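Home | News | Projects | People | Archive

Drumport tabletop set passes 900 demonstrations

June 8, 2023 – 2 min read

14 shares | 3 comments

The Drumport group has finished the second block of recordings for its tabletop set. The total now stands at 900 demonstrations, up from 262 at the end of March. All of them were made by a person steering the two-handed robot through a short task from start to finish, and each one is stored with the camera video, the joint positions and a one-line written instruction.

The new block is mostly soft toys and dishes. Earlier recordings leaned heavily on boxes and blocks, and the policy trained on them did poorly with anything that gives when squeezed. Hideaki Nakajima, who runs the sessions, asked for plush items of different sizes and for objects that hang over the rim of whatever they are lying on. Operators are told to move at a normal pace and to keep going after a bad grasp if they can recover from it. Recoveries are kept and tagged. There are 203 of them so far.

Some 60 recordings were dropped in review, nearly all for gaps in the joint log. The logging fault was traced to a Brodex driver update and the older version is back in place.

Object layouts are changed after every run. The layout sheet from the first block has been retired – operators were starting to place things in the same spots without meaning to. Layouts now come from a script and are checked against the first video image before a run is accepted.

Training on the full set starts next at Restden. Mengal will hold back its own copy of the test tasks until that is done. Anyone who wants to book operator time should write to Hideaki before the schedule for the third block is fixed.
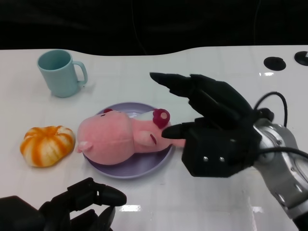

The robot's right hand at the plush pig on the lavender plate, with the mug and striped pumpkin nearby.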